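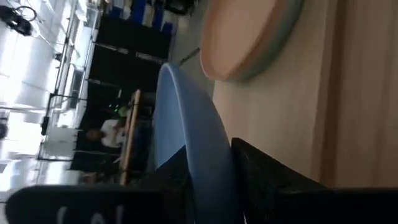 Une pièce de vaisselle bleue entre les doigts d'une pince robotisée, au-dessus d'une table en bois.

Drevadari ouvre son logiciel de planification de saisie, et promet beaucoup

6 mai 2019 – L'éditeur Drevadari a mis en ligne la version publique de Rullora, un planificateur de saisie destiné aux bras robotisés équipés d'une caméra au poignet. Le logiciel choisit un point de prise sur le bord de l'objet, calcule la trajectoire d'approche, puis la corrige à partir des images du poignet jusqu'à la fermeture des doigts.

Sur le papier, les chiffres sont flatteurs. L'entreprise revendique 3412 essais menés en avril dans son atelier de Zurkbridge, dont 845 sur de la vaisselle, avec un temps moyen de planification de 114 millisecondes. Le document technique oublie toutefois de dire combien de ces essais ont échoué. Interrogée sur ce point, la société renvoie à une « publication ultérieure », sans date.

Autre réserve, la définition du succès. Une prise est comptée comme réussie dès que les doigts se referment sur l'objet et que le bras remonte. Reposer l'assiette au bon endroit, ou l'empiler sur une autre, n'entre pas dans le calcul. Un restaurateur verrait sans doute les choses autrement.

L'intégrateur Jacquet, qui a testé une préversion, parle d'un outil « agréable à configurer » mais a relevé 252 replanifications complètes en une journée, la plupart après un changement d'éclairage. Drevadari assure que le défaut est corrigé. Les notes de version n'en disent rien.

Le code du planificateur est consultable, celui du module de perception reste fermé. Le tarif de la licence commerciale n'a pas été communiqué.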